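3. Recording the demos

Raed drove the arm by remote, Lina reset the cups between runs. Blue tape on the table so we could put things back in the same squares – worked ok, mostly. 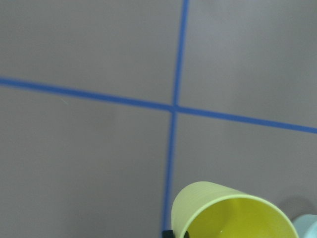
Yellow cup was the hard one for Raed. He kept over-rotating the wrist, so we slowed the controller down and threw out the first 9 demos.
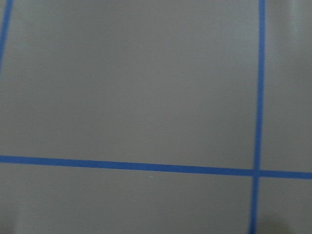 Final set is 400 demos, 2 operators. Akua did the second half and her runs are alot smoother. Training still to do, see section 4.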